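Wrist camera servoing loses target in the last few cm

Ridgate forum > Software > Perception and control

hkarakaya
We run visual servoing from the wrist camera on a small arm, with the planner handing over to the servo loop 7 cm out. On pale objects it's fine. On dark, shiny plastic the tracker drops its features just before contact and the arm stops where it is. Out of 71 approaches last week, 30 ended that way. Camera exposure is on auto. Controller is the stock Tivico one with the servo node on top.

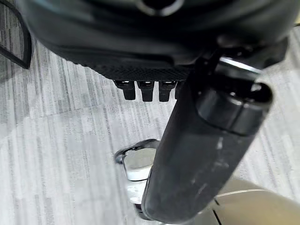 How close does the tracker need to see the target before the arm can finish on its own?

Close enough that the remaining error is smaller than your finger opening. Past that point you can freeze the last good pose and finish the move on joint encoders.

wullis_dave
Fix the exposure first. With a black part and a bright carpet, auto exposure picks the carpet and you get no gradient on the plastic. Set it by hand and see how many of the 30 go away.

vursu
I don't agree that exposure is the main thing. When a finger is that close to the lens it takes up a big part of the view, and if it isn't masked the tracker will put features on it. Those features don't move relative to the camera, so they drag the estimate towards zero motion. Mask the fingers using the joint state, then look at exposure.

hkarakaya
There is a mask, but it's a fixed one drawn with the gripper open.

vursu
Then it's wrong as soon as the gripper closes. Render it from the model at each step. It's cheap.

wullis_dave
Still say exposure. Scuffed rubber gives you a few weak corners, a blown-out floor gives you nothing usable at all.

hkarakaya
Tried both separately. Manual exposure alone: a bit better. Rendered mask alone: much better, though it still drops on the glossiest parts. Veronica, do you freeze on a distance or on feature count?

vursu
Feature count. We had it on distance in the Zeleke branch and it froze too early on textured parts. Log the count on every cycle, keep the last 1000, and set the threshold from that.

hkarakaya
Will do. Logging is in, running it overnight.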